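**Budget for second arm + gripper – where do I not cheap out?**

We've got 3000 to spend before the end of December and I need to put a list in soon.

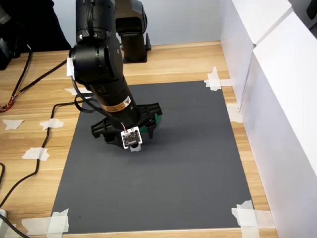 Plan is small pick and place stuff on a bench, light parts only, two arms eventually sharing one work area. The arms themselves are mostly sorted. It's everything else I can't price. Grippers, mats, cabling, mounting plates, spares. Jellberg quoted 700 for a gripper with a sensor board, Medar does a bare one for 116 and you add your own board. Is the dearer one worth it or am I paying for a box and a manual? Also does anyone budget for the table??

posted by benchwarmer_k, 26 November 2018

---

**tallow58**

Get the cheap gripper and buy two. Fingers are what goes first, then the little connector on the board. We had the Medar one and the fit was a bit sloppy until we shimmed it, fine after that. The Jellberg is nicer, no argument, but one nice gripper on the bench and none in the drawer means you stop for a fortnight when it breaks.

Things I forgot on my first list and had to go back begging for:

- extension cables for the gripper, the ones supplied are always too short
- strain relief – clips, sleeving, velcro ties
- spare fingers, Trodedon do a set for 58
- a proper emergency stop if yours isn't in the kit
- carriage, which was a shock

Yes to the table. Needs to be heavy and it needs to not wobble when both arms move at once. Ours came out of the general furniture budget so worth asking.

Masking tape is fine for holding a mat while you work out the layout. Once you're happy, mark the corners and fix it down properly, otherwise it creeps and you'll be re-teaching postions every week.

---

**Magyar**

depends what your doing with it

---

**odd_socket**

Disagree a bit with the above. If the board is going to be read all day long I'd pay for the one with support. Wiring up your own is easy, wiring it so it survives the arm bending thousands of times is not. Ask Jellberg if they'll do it without the case, they knocked a bit off for us.

Whatever you pick keep some money back. I spent the lot first time and then couldn't buy a power supply.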